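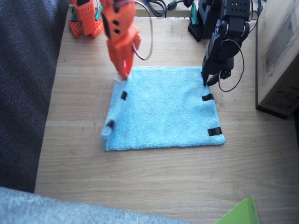

## Glosario textil Lozano

Lista de términos en español sobre tejidos de uso doméstico: toallas, paños, sábanas y mantelería. Contiene 300 entradas en `glosario.csv`, con término, variante regional, definición y fuente.

### Origen

Las definiciones las redactó Noemí Bañuelos a partir de catálogos antiguos de mercería. Melquiades Galindo revisó las variantes -- 85 en total -- y unificó la ortografía.

### Notas de uso

- Codificación UTF-8, separador punto y coma.
- `rizo` y `felpa` van en entradas distintas.
- «Microfibra» remite a `fibra_sintetica`.
- Hay 13 entradas sin fuente, marcadas con `s/f`.

### Pendiente

Faltan los términos de bordado. Elvia Carrillo tiene 16 fichas en papel que se pasarán al archivo en septiembre.

Las correcciones se envían como incidencia, con el término en el título y la fuente consultada.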